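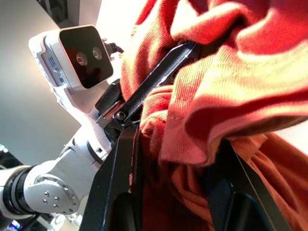

Two-lens camera module on a white arm

Call for Character Writers: Supporting Cast of Miltow
Posted 11 August 2022
Freelance, remote, paid

Grondik is looking for four freelance writers to work on the supporting cast of Miltow, a story game set in a small harbor town. The work is part-time and can be done from anywhere with a stable internet connection. It starts in November.

What the game is

Miltow is a single-player game played mostly through conversation. The player arrives in the town of Jukside to take over a closed ferry office and has one winter to get it open again. There is no combat. The player talks to people, does jobs for them, gets told things that are true and things that are not, and decides who to believe.

The main cast is written and will not change. It consists of six characters with full storylines, and all six are handled in-house. The supporting cast is everybody else: the people who work in the shops and on the docks, the school staff, the families up the hill, the men who sit in the bar at the Thoroddsen Hotel and have done so since before the ferry stopped. We have names and jobs for over 100 of them. Most have nothing more than that.

What we need from you

Each writer will be given one part of town and the people in it. For each person you will write the following.

A profile. This is a page or less and covers how the person looks, how they talk, what they do all day, what they want and who they get along with. Profiles are read by our artists and by the other writers, and some of the text ends up in the player's notebook inside the game.

A set of short lines. These are what the person says when the player walks up to them with nothing particular to talk about. They change with the weather, the hour and how far along the story is.

One longer conversation. It should give the player a reason to remember this person. It does not need to be sad or contain a secret. One of the best ones we have is a baker explaining why she stopped making a certain kind of roll.

Relationship notes. A plain list of who this person knows, owes, avoids or is related to. We check these against each other, and it is where most of the mistakes get caught.

You will not be asked to write main story scenes, design quests or do any programming. Lines are entered in a spreadsheet with a fixed layout. If you can fill in a spreadsheet without moving the columns, you have the technical skills required.

How we like profiles written

We get a lot of profiles that describe clothes for three paragraphs and then say the character is "mysterious but kind." We can't do much with that. An artist needs to know build, age, hair, what the person wears to work and one or two things that make them easy to pick out across a street. A writer needs to know how the person acts when they are annoyed, when they are tired and when they want something. Please write both parts in short, clear sentences.

Keep the language ordinary. Jukside is not a fantasy town and people there do not make speeches. Humor is welcome if it comes from the person and not from the writer. Characters may dislike the player for no good reason.

We do not use real people as models, and please don't bring in characters you have written about elsewhere, even if you own them. It causes trouble later with rights and we would have to take them out. 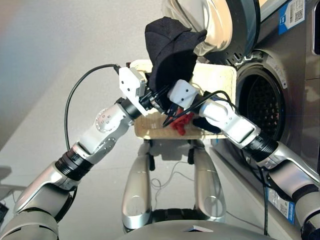
Robot arms over a basket by a washing machine

Who should apply

We want people who can write a believable person in a small amount of space. It does not matter much where you learned to do it. Our current team came from stage plays, tabletop games, fan fiction, radio and, in one case, writing obituaries for a county paper. You do not need a degree. You do not need a published game, though you are welcome to tell us about one.

You do need to be:

- 18 or older on the day you apply
- comfortable writing in American English
- able to give us 11 hours a week from the start of the work until the end of it
- willing to have your work edited, sometimes heavily
- able to join one video call a week with the other writers

Experience with branching dialogue is helpful. So is having lived in a small town, or near the water, or through a winter where the roads closed. Neither is required, and we will not ask you to prove it.

This is not a good fit if you are looking for a lead role or a way into full-time work at the studio. We may hire later, but there is no opening at the moment and we don't want to suggest that there is one. It is also not a good fit if you prefer to work alone. The parts of town touch each other, and you will spend a fair amount of time asking another writer whether your postman can be cousins with their dentist.

Pay and credit

The work is paid by the finished character. A finished character means the profile, the short lines, the longer conversation and the relationship notes, with one round of edits done. The rate is in the contract draft, which we send to anyone invited to the second step, so you will know it before you do any work for us. Further rounds of edits that we ask for are paid by the hour. If we cut a character after you have turned it in, you are still paid for it.

Invoices are paid monthly. You are responsible for your own taxes.

All four writers will be listed by name in the game's credits under Writing. You can use a pen name if you tell us before the credits are locked. Grondik owns the text once it has been paid for. You may show your profiles in a portfolio after the game is out, but not before.

How the work is organized

At the start you get the town map, the story outline with the ending included, the style sheet and the finished profiles for the main cast. Plan on spending the first week just reading. In the second week you write a couple of people from your part of town and we go over them together, so that any misunderstanding about tone comes up early.

After that it settles into a rhythm. You turn in characters in small batches. An editor reads them and sends back notes, usually within a few days. You make the changes, the batch goes into the build, and you can play it and see how your people sound when someone walks up to them out of order. Nearly every writer rewrites something at that point.

You can set your own hours apart from the weekly call. We try to hold the call at a time that works for all four of you. If you know you will be away for part of the winter, say so in the application. We can plan for a gap but not for a surprise one.

How to apply

Send one email through the contact form on the Grondik site with the words "Supporting Cast" in the subject line. Put everything in the body of the message. We do not open attachments at this stage. Include:

- your name, and the country you live in
- a few lines about what you have written before, with links if there are any
- one sample profile of a character you made up for this application
- six short lines spoken by that same character

For the sample, pick one of these: a swimming teacher, someone who repairs nets, a hotel night clerk, or a school cook. The character should be someone who could live in Jukside. You don't have to know anything more about the game to write it, and we will not mark you down for getting a detail of the town wrong. Keep the profile to a page.

Please do not send a cover letter. Please do not send a novel, a script or a link to a folder with everything in it.

What happens after that

We read every application, and two people on the narrative team read each sample separately. If we would like to go further, we will send you the contract draft and invite you to a video call. The call is mostly about your sample - why you made certain choices, what you left out, how the person would act in a situation we give you. There is no surprise writing test during the call.

After the call, a smaller group will be asked to write one character from the real cast list. This is paid at the normal rate whether or not we go on to work together, and we will not use the text in the game unless you are hired.

Everyone who applies will get an answer, including those we turn down. We are not able to give notes on samples from the first step.

Your sample remains yours. We will delete it when the positions are filled, and we will not use the character or the lines.

Questions

Use the same contact form and put "Supporting Cast question" in the subject line. Questions about the rate, accessibility needs or working across time zones are all fine and have no effect on your application. We are not able to answer questions about the release date or which platforms the game will be on.

If you applied to our earlier call for translators, you can apply to this one too. Please send a new message, as the two sets of applications are kept apart.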